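Azlan Hartono
Thread on the two-arm station at work, for the people who asked after my last post. I run second shift in the returns room at Benditz, Irnstead site. We take back household stuff that customers send in, sort it, and send it on to cleaning, repair or scrap. Posting this in pieces on my break.

1/
Before the arms there were six of us standing at one long table. Cartons came in at one end and you pulled things out and put them in bins by type. Soft goods, kitchen plastic, glass, metal, everything else. A normal shift was 500 items per person. You felt it in your shoulders by Friday.

2/
The station went live in December. It got the light stuff only. Cloth and plastic kitchenware, nothing glass, nothing sharp, nothing heavier than a full mug. Management said from the start it would be one station and that the other tables would stay. So far that has held.

3/
First thing that changed was where we stand. Four of us still hand sort. One person per shift is on "station", which means you load it, swap the bins, and fix what it gets wrong. We rotate every two hours. I asked for that rotation in writing and got it, and I would tell anybody in the same spot to ask before the thing is bolted down.

4/
Second thing is the pace. At the hand table you set your own speed inside the target. At the station, the arms set it. They are slower than a person on any single item, but they don't stop to talk, so you end up waiting on them and then suddenly you have two bins to deal with at once. Took me a few weeks to stop hovering.

5/
Numbers, because people asked. Best shift so far was 1,434 items through the station. A bad shift is half that, usually when the cartons are mostly cloth. Cloth is hard for it. A shirt or a towel doesn't have a shape, so it will pinch a corner, lift, lose it, and try again.

6/
Cups are the other way around. Hard plastic, clear rim, it gets those nearly every time. The new hires think the cups must be the difficult part and the rags must be easy. It is the reverse.

7/
We keep the two kinds in different colored bins so you can tell from across the room what is where. Pink for cloth, clear for kitchen plastic. The table is covered in plain brown paper, and keeping that paper flat is part of the station job. When it wrinkles, you smooth it out at the next pause. Yellow cup in the left gripper, purple cloth over in the pink bin: 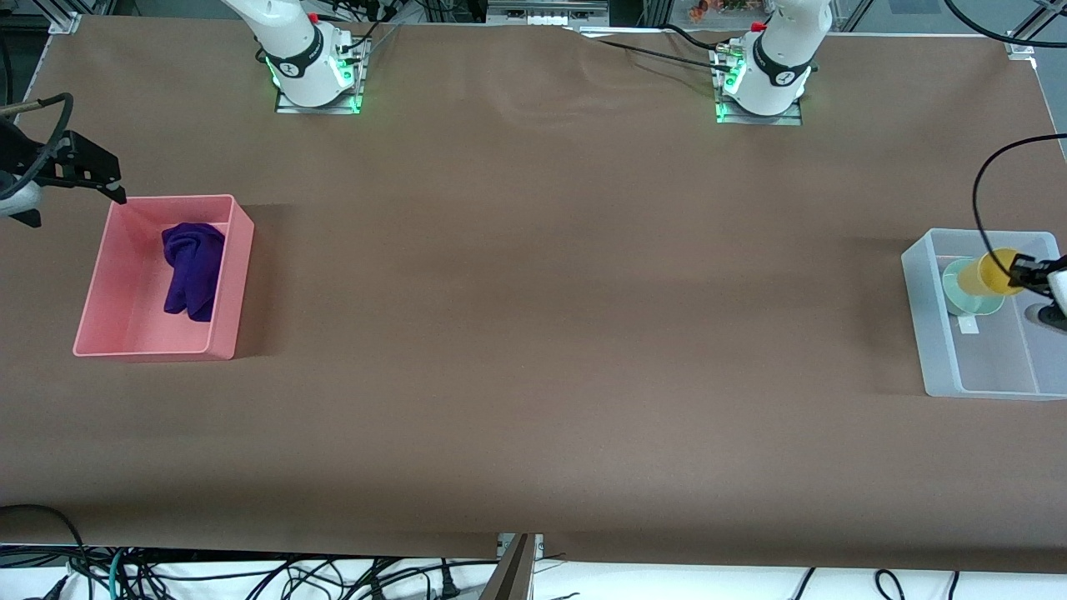

WHAT THE STATION PERSON DOES

8/
Start of shift: check that the paper is taped down along the near side, put both bins in position, look over the cables, press start on the screen. Then stay outside the floor line while the arms are moving. If you need to reach in, you pause it first. Every time, including when it is only a sock.

9/
During the shift: feed the table, clear the misses, swap bins at the two-thirds mark. Don't let them fill to the top. A full bin of cloth hangs over the edge and then the gripper catches it on the way past. We learned that in the first week.

10/
Each miss gets one line in the log. Item, what went wrong, what you did. It is boring, and some people skip it on a busy night. But the log is the only reason we got softer pads on the grippers. The rep from Tesberg read through 200 entries and most of them said "slipped".

11/
Pay. Station work was going to be the same rate as hand sorting. Then it came out that whoever is on station also does the restart procedure, which used to be a maintenance task. We raised it. There is now a small hourly add-on for the hours you are on it. Not a lot of money, but it is on the pay slip as its own line.

12/
Jobs. I know this is what most of you want to know. Six people on the table became five on the shift, counting the station. The sixth moved to repair, which she had wanted for a while, and her spot was not filled. So no one was let go on our shift, and there is also one less job here than there was. Both are true and I'd like people to quote both.

13/
What I miss: the talking. With six at one table you heard everything. Now one of us is always ten steps away behind a line with a fan running. We moved break so all five can take it together – that helped more than I expected.

14/
What I don't miss: the reach. Going over the table for the far bins all night gave me a bad right elbow for two years. It has been fine since spring. Day shift says the same about their backs.

15/
Someone asked if the Domański warehouse is getting the same setup. I've heard yes, with 3 stations instead of one. I don't work there and I don't have dates. If you do work there, get the rotation and the rate settled early, and ask who does restarts.

16/
Another question was whether I trust it. I trust it to do what it did yesterday. When something new shows up in a carton, like the silicone lids we started getting last month, I stand closer to the pause button and watch the first few. After that I go back to the bins.

17/
Also yes, you can hear it from the locker room. It's a whine with a click at the end. You stop noticing after a while, and then it stops for a fault and all five of us look up.

18/
Break's over. I'll answer replies after 11 tonight. If you want the wording we used for the rotation request, message me and I'll send it – it's half a page.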